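**FOR IMMEDIATE RELEASE**

**Savstead Repair Library opens its doors in January**

SAVSTEAD, November 22, 2025 - I'm Cecilia Abugri, and I've been wanting to write this one for a long time! Starting in January, anybody with a Savstead library card will be able to borrow repair tools the same way they borrow a cookbook. Screwdriver sets, soldering irons, a sewing machine or two, bike stands, the works.

We're setting up in the old Holcombe shoe store on the corner (if you grew up here, you probably got your school shoes there). Baidoo Hardware has given us 90 tools to start with, and we've been cleaning and tagging them every evening this month. My kitchen table has not been seen since Halloween. 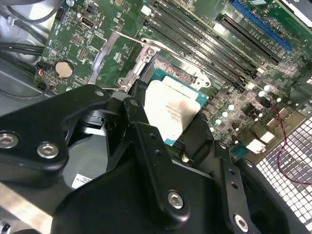

Loans run for 13 days, so you get two weekends if you pick up on a Friday or Saturday. There's no fee. If you break something, tell us and we'll try to fix it (that's kind of our whole thing).

We're also running a beginner class every Thursday evening, five people at a time, so everyone gets a seat at the bench. Orvokki Hirvonen is teaching the first batch, starting with lamps and zippers and moving on to old computers once folks feel brave enough. I took her practice class last month and rewired a lamp I'd been ignoring for years - it's now on my desk and I'm very smug about it.

"Bring the thing you feel guilty about," Orvokki says. "Everybody has one in a closet."

Sign-up sheets for the classes are at the front desk of the main library now. We could still use shelving and a decent space heater, so if you have either one, please come find me!

**Press contact:** Cecilia Abugri, Savstead Repair Library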